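How does a cricket league table work?

A page for young readers from the Tostosham junior cricket site
Last checked 12 Jul 2025

If you play for a club, or follow one, you will sooner or later look at a league table. It is the list that shows which team is top, which team is bottom and where everyone else sits in between. The teams are easy to find. The columns of numbers next to them are harder. This page goes through them one by one.

What is a league?

A league is a group of teams that all play each other over a season. A cup is different. In a cup, a team that loses goes out and its season in that cup is over. In a league you can lose on the first day and still finish top, if you do well enough in the rest of your matches.

In most leagues each team plays every other team once or twice. If it is twice, one match is usually at your own ground and one is at theirs. These are called the home match and the away match.

What do the letters mean?

League tables use short letters at the top of each column to save space. Different leagues use slightly different ones, but these are common.

P means played. It is the number of matches the team has had so far.
W means won.
L means lost.
T means tied. A tie is when both teams finish with exactly the same number of runs and the match is complete.
NR means no result. This is nearly always rain.
Pts means points.
NRR means net run rate. There is a longer section on that further down.

If you add up W, L, T and NR for one team, you should get the number under P. If you don't, somebody has typed something in wrong, and it is worth telling the person who runs the table.

A tie and a draw are not the same thing in cricket, although people mix them up. A draw can happen in longer matches, when time runs out before one of the teams has been bowled out. In most junior matches each side has a set number of overs, so draws don't come into it.

How do teams get points?

Every league decides this for itself and writes it in its rules. A simple system gives two points for a win, one point each for a tie or a no result, and nothing for a loss.

Suppose a team called Guleo has played six matches. It has won three, lost two and had one rained off. The three wins bring six points. The two losses bring nothing. The rained-off match brings one. So Guleo has seven points.

Now suppose a team called Humine has also played six, won three and lost three. That gives Humine six points. Guleo and Humine have won the same number of matches, but Guleo is higher because of the point from the rain.

Some people think this is unfair, as Guleo might have lost if the rain had stayed away. Others say Guleo might have won and got two. Sharing the points is a way of treating both teams the same when nobody can know.

Some leagues also give bonus points. These might be for scoring a certain number of runs, for taking a certain number of wickets, or for winning by a long way. If your league has them there will be another column in the table, often marked BP.

What if two teams have the same points?

This happens a lot, especially near the start of a season. The league needs a way to decide who goes above whom. Some look at the number of wins first. Some look at the match between those two teams and put the winner of it higher. Many use net run rate.

What is net run rate?

Start with plain run rate. A run rate is the number of runs a team scores for each over it faces. An over is six fair balls, bowled from the same end by one bowler.

If a team scores 120 runs in 20 overs, you divide 120 by 20. The answer is 6, so the run rate is six runs an over.

Net run rate compares two run rates over the whole season. The first is how quickly your team has scored. The second is how quickly other teams have scored against you. You take the second away from the first.

Go back to Guleo. Imagine that in all its finished matches put together it has scored 582 runs in 100 overs. Divide 582 by 100 and you get 5.82. Now imagine the other teams have scored 417 runs against Guleo, also in 100 overs. That gives 4.17. Take 4.17 away from 5.82 and you are left with 1.65. In the table this would be written as +1.65.

If a team's net run rate has a minus sign, other teams have been scoring faster against it than it has been scoring itself. Teams near the bottom usually have a minus and teams near the top usually have a plus -- but not always. A team can win several matches narrowly and lose one very badly, and that one bad day will drag the number down.

There is a rule that catches people out. If a team is bowled out before its overs are used up, the sum is normally done as if it had batted for all of them. Say your team is all out for 80 after 16 overs of a 20-over match. The sum uses 20, so your run rate for that match is 4, and not 5. Without this rule a team could score fast, get out quickly and still come out with a good number.

Matches with no result are left out of net run rate altogether.

Why do some teams have fewer matches played?
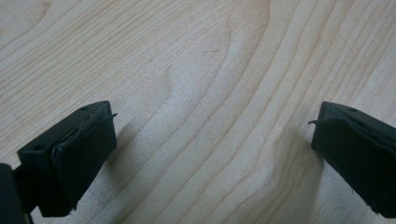
Look at the P column before you decide who is doing best. A team in fourth place might have played two matches fewer than the team in first. If it wins both of them it could go past everyone. People call these games in hand.

There are plenty of ordinary reasons for a gap. A pitch may have been too wet and the match moved to a later date. A school trip may have taken half a team away. In years when Ramadan falls in the playing season, some leagues move matches to a different time of day or a different week, so that players who are fasting can take part comfortably. If a league has an odd number of teams, one of them has to sit out each round as well.

By the last round the gaps have usually closed, and the table is much easier to read.

Who keeps the table?

In a big league the scores go into a computer system and the table changes by itself. In a small league it may be one person with a spreadsheet. Either way, everything starts with the scorers. They sit at the side of the ground and write down every ball, in a book or on a tablet.

In an innings of 20 overs there are at least 120 balls to record. There will be more if the bowler sends down wides or no-balls and the league's rules say they must be bowled again. In a match where each side has 40 overs, it is at least 240 balls for each innings. Two scorers usually sit together, one from each club, and check with each other at the end of every over.

After the match the two clubs send in the result. If they don't agree, the league will look at both scorebooks before it changes the table.

When is the table finished?

The table is final when the last match has been played and all the results have been checked. In our part of the world the outdoor season runs through the summer, but fixtures are often planned as early as February, when the clubs say how many teams they can put out.

What happens next depends on the league. In some, the team at the top is simply the winner. In others the top four go into semi-finals, with first playing fourth and second playing third. Where there is more than one division, the best teams may go up to the division above for the next season and the lowest may go down. Going up is called promotion. Going down is called relegation.

Try one yourself

You can make a table for any group of games, even ones in the garden or the playground. Draw a line for each team and a column for P, W, L, T, NR and Pts. Decide how many points a win is worth before anyone bats. Fill in the table after each game while you still remember the score -- it is surprising how quickly people start to disagree about it.

If you want to work out net run rate too, write down the runs and the overs for both sides every time. A calculator is allowed.

Words used on this page

All out: when a team has no more batters left who can carry on the innings.
Division: one level of a league that has several levels.
Fixture: a match that has been planned for a certain date.
Innings: a team's turn to bat. The word is the same for one or more than one.
Over: six fair balls bowled from the same end.
Wicket: the stumps and bails. It also means getting a batter out, as in "she took two wickets".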